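What the wardrobe recordings cost us, and what I would buy next time

January 15, 2020

I've had a few emails asking what it takes to set up a small first-person recording project for household robot training, mostly from people who have to put a number in a grant form. Ours ran through October. Five of us were on it and the work was all of one kind: clothes from a bed into a wardrobe, in real bedrooms, with a camera worn on the head and both hands free.

The budget

We planned for 17 homes and ended up with the money for 17 homes, so that part was right. The split inside the budget was wrong. I had put most of it into cameras and very little into storage, batteries and travel.

We bought six head camera kits. Four would have done it. Only two people were ever recording on the same day, and the other kits sat in a case in Yamila's office with the plastic still on the lenses. I had imagined everyone out at once, but somebody always had to drive, and somebody had to check the files from the day before.

Batteries went the other way. The Drorkik packs we chose are light, and that matters when the thing is on your forehead all morning, but one pack does not get through a full wardrobe if the person folds carefully. Réjean folds carefully. We ordered a second round of packs in the first week and paid for fast shipping on them.

Head mount or chest mount

We tried both before ordering. The chest mount is cheaper and more comfortable. For laundry on a table I'd take it. For a wardrobe it has a problem, as the upper shelf is higher than the camera and the doors get in the way when you turn. The head mount looks where you look. You do have to learn to keep your hands well out in front of you, and Brayden needed a couple of homes before he stopped working too close to his chest.

Knitwear is a good test if you are choosing between cameras. A charcoal knit, likely a sweater, folded up thick and held in front of brown wood, with a white door on one side, gives you a dark thing and a bright thing together. The cheaper camera we tried from Grundlow turned dark knits into a black block. The one we bought keeps the ribbing, and it was worth the extra money for that alone.

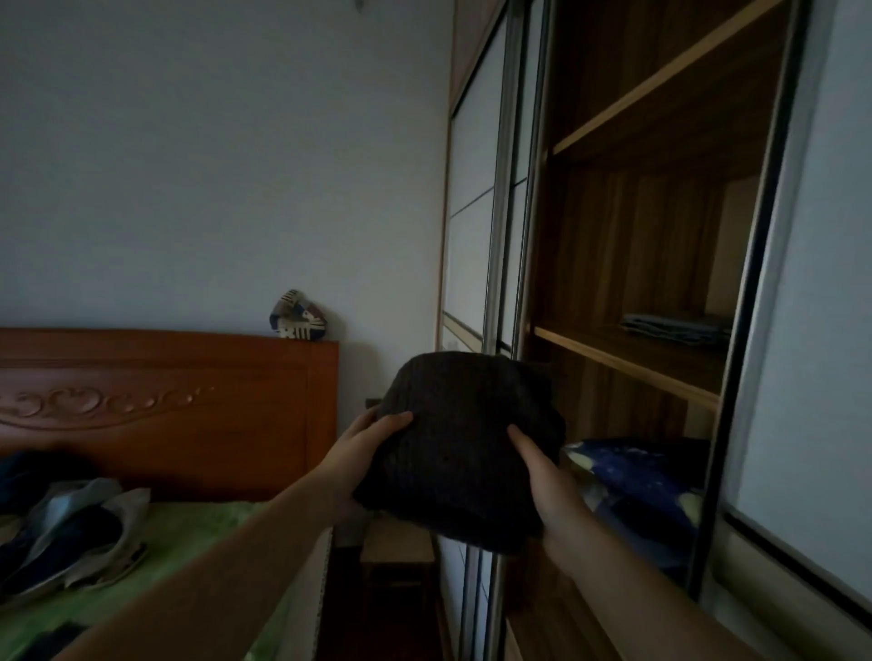 What I would order now

Four head camera kits, with two packs each from the start. One spare strap per kit. The straps stretch.

Two small LED panels at 80 dollars each. Bedrooms are darker than you expect and the inside of a wardrobe is darker again. We borrowed lights from Dale Gosselin and he was patient about it, but he needed them back twice.

More storage. I budgeted 200 dollars for drives and had spent it by the third home. Work out your hours, multiply by the file size at the setting you will really use, then buy double so there is a second copy in another building.

Parking. I left it out completely.

I'd also leave some money unassigned until the first few homes are done. Bastian Görtz argued for this at the start and I talked him out of it, and the second battery order then had to come out of travel.

The drawer recordings are next, if the funding comes through. I'm waiting on a quote from Bument for the lights and will add the price when I have it.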